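3.2 Object categories and setting

The objects were grouped by how they respond to being held. Category A covers soft carriers and light, bulky items: bags with loop handles, folded cloths, and inflatables. Category B covers upright containers that stay where they are set down. Category C covers rigid or semi-rigid plastic storage. Items were chosen by Kneath from ordinary household stock, and none was altered. The full list has 58 entries, of which 47 were used in the main sessions.

Category A gave the most trouble in coding. A tote bag has no fixed outline, and its handles cross and fold over one another when the bag is not hanging. We therefore coded handle contact and body contact separately. Where a bag lay against another item, as with the beach ball in Figure 2a, both items received a contact code.

Figure 2a. Tote bag held by the straps, with inflatable ball.

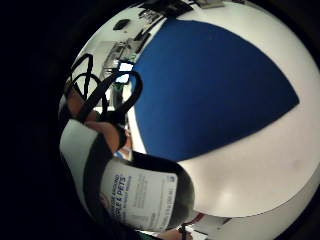
3.3 Table layout

All tabletop tasks used a round white table. A dark blue cloth was laid flat on it to mark the work area, set at an angle to the person seated or standing at the near side. Items outside the cloth were treated as surroundings and were coded only when touched. These included a metal pitcher and a white spray bottle, both common in the Dreltine kitchen inventory from which our naming scheme is taken.

Figure 2b. Table with cloth and upright containers. 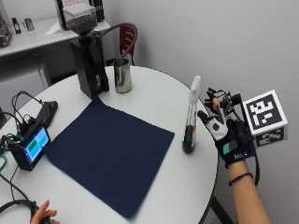

Container positions were recorded relative to the nearest edge of the cloth. We did not use distances in centimeters, as the cloth shifted slightly between sessions and was straightened by hand. Small-item tasks were carried out on the cloth itself, and the surrounding containers were left standing. Chantharasri coded these tasks first, and Kneath coded them again without access to the first set.

Figure 2c. Small-item work on the cloth. 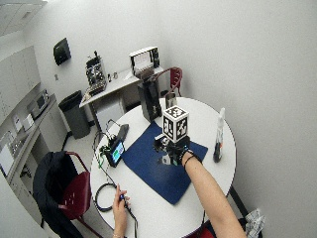 Agreement between the two coders was 97 percent for upright containers. It was lower for items handled close to the surface, where fingers hide much of the object, and these cases were settled by discussion. The coding guide was revised in September, and 2 categories from the Gittins scheme were merged as a result.

Figure 2d. Translucent plastic item, near view.

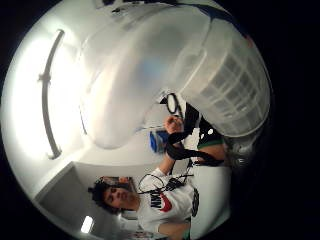 Category C was coded by surface type. Plastic storage often combines plain and textured areas in one piece, and the two differ in how securely they can be held. The translucent item in Figure 2d has a smooth, rounded body and a ribbed section with a grid of rectangular ridges, so it was given two surface codes. Contact spanning both areas was entered under the ribbed code. The effect of this rule on the totals is reported in Section 4.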